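Rahel Danzer a fini deuxième du 200 mètres aux championnats en salle de janvier, et elle en parle comme d'une course moyenne. « J'ai raté ma sortie de virage. Je l'ai revue le soir même, on voit que je me relève trop tôt. » Elle a repris l'entraînement deux jours plus tard.

Nous l'avons rencontrée au stade de Levach, où elle s'entraîne depuis qu'elle a quitté le club de Hofstetter. Le changement a fait parler. Elle avait là-bas le même entraîneur depuis ses années cadettes, Ferdinand Zaugg, et une place assurée dans le relais. « Je ne suis pas partie fâchée. J'avais besoin d'une piste couverte l'hiver, et à Hofstetter on courait dans un couloir de gymnase. Ferdinand le savait très bien, il m'a même aidée à remplir les papiers. »

À Levach, les séances commencent à sept heures. Musculation le matin, piste en fin d'après-midi, avec un travail de départ que son nouvel entraîneur juge encore insuffisant.
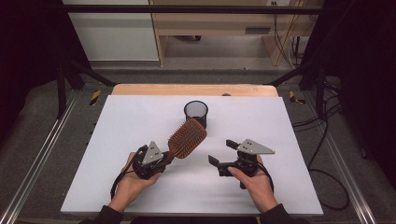

Selon Tarek Kamel, elle perd toujours trop de temps sur les premiers appuis, et il ne faut pas attendre de grand chrono avant l'été. Il ajoute que la vitesse lancée est là, que le reste viendra avec les compétitions, et qu'il préfère une saison régulière à un seul bon résultat.

Elle ne le contredit pas. « Il est dur sur les départs, il a raison. Moi, je m'ennuie dans les blocs, j'ai envie de courir. » La sélection pour le meeting de Durura doit être connue dans les prochaines semaines. Sa principale rivale, Visitación Pastor, y est déjà engagée. « On se connaît depuis les juniors. Elle part mieux que moi, je finis mieux qu'elle. Ça dépend du couloir, aussi. Au deux, je déteste. »
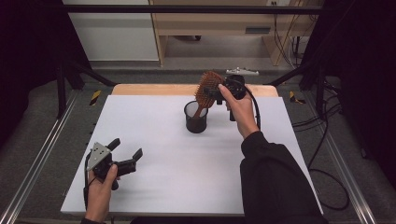

Brosse à cheveux et pot en maille noire.

Reste la question de l'argent. Son contrat d'équipement avec Bokero se termine à l'automne et elle travaille à mi-temps dans un cabinet comptable. « Ils m'arrangent pour les horaires, je n'ai pas à me plaindre. Les stages, je les paie en partie moi-même. » Elle voudrait arrêter ce travail pendant une saison, pour voir, mais elle n'a encore rien décidé.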